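Jul 19, 2023

I came home from Rosham before lunch and I was tired, but I want to write this down while I remember it. The allotment office answered my letter. I may keep the plot for 2 more years, and the fee stays at 300. I read the letter twice at the bus stop.

My tomatoes are late. In January I was too proud and bought old seeds from the shop in Ninthorpe, and now I pay for it. The beans are better – I picked a full bowl and gave half to the neighbor.

In the evening I thought again about square beds. I like a plan with straight lines, even if my lines are never straight.
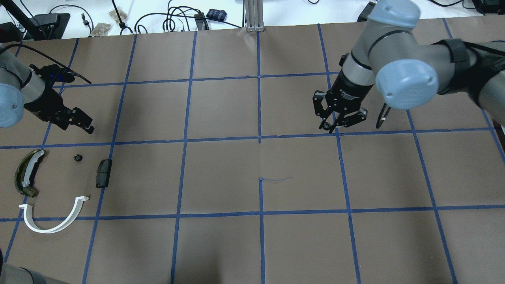

## After supper

I called my sister in Beltatport. She says her garden is only stones now and she is happy with it. I could not be happy with stones. We talked too long about our mother's plum tree, and then she had to go.

Each square should have one plant: onion, lettuce, carrot, and the mint far away from everybody.
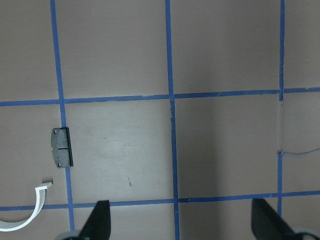
*Squares in blue tape.*

I must buy string and 500 grams of onion sets. Maybe also a new watering can, but the old one still holds water if I do not fill it to the top.

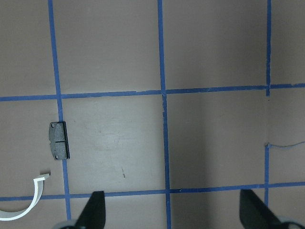

Lingyun Wan wrote back tonight that squares are fine for lettuce, but a pumpkin will not respect them, and I should leave it a whole corner. I will move the pumpkin to the fence side tomorrow, if it does not rain.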